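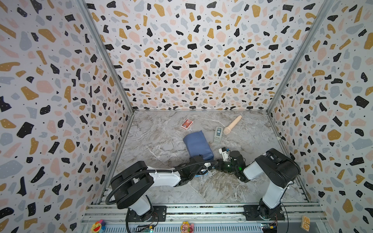 Both arms at the blue pouch, card box behind.

Buying a two-arm cell: the questions I get asked most

Last updated October 9, 2022

I look after equipment planning at Flarneck, and ever since our first cell went in I've had a steady trickle of emails from people trying to put a budget together. I'm not an engineer (I came up through purchasing!), so these are a buyer's answers.

What did you forget to budget for?

Cables, brackets and all the little boards. The arms get a lovely big line in the quote and everybody argues over it, then the small stuff arrives in dribs and drabs on other invoices. I now keep a separate pot of £4,000 per cell for bits, and I don't let anyone raid it for anything else.

Do I really need two arms?

Depends what you're handling. If it's stiff boxes going from one spot to another, one arm will probably see you through. Soft things are where I'd want the second one – a fabric pouch folds and slumps, and it's a great help to have something hold one side while the other side gets dealt with. Ask your supplier to quote both ways. Vidal did that for us without any fuss, and it made the conversation with our finance people much shorter.

Can we start with one and add the other later?

You can, but buy the full-length rail on day one. We priced up swapping a short rail for a long one and it was daft money once you'd added the labour for taking everything off and bolting it back on.

What should we test with before we sign?

Your own things, please! Suppliers have a demo kit they know inside out. Take a bag of odd shapes: something flat like a box of playing cards, something that rolls, something squashy, and something awkward such as a tape dispenser. A-yeong Koo, who runs our trials, packs hers the night before and won't tell the supplier what's in it.

Are patterned walls and floors an extra cost?

Hardly anything. We have a terrazzo print on the walls and a marble-effect floor, and the print cost less than the lunch we had while choosing it. Do measure twice, though, as the corner posts eat into the width.

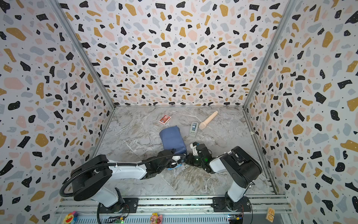
What you do need to settle early is how much floor your arms can reach, particularly towards the back. Get the supplier to mark it out with tape at full size. Prekwood quoted us on a gorgeous deep enclosure and a good strip of it would have been out of reach for both arms.

How long does it all take?

Ours was 18 weeks from order to first proper use. If you want it in this year's budget, find out when your supplier shuts in December and work backwards.

New or second-hand?

New for the arms, for us. I'd happily buy a used frame, and we did get one through Villirix with a few scratches on it. With used arms I'd want the service history and a warranty in writing.

How many spares should I buy?

We keep 2 sets of gripper fingers and a spare cable hose for each arm. Spread the cost of the whole cell over 5 years if your accounts people will let you, and put the spares in the yearly running costs.

Can I come and see yours?

Yes, just email me first so I can check the cell's free.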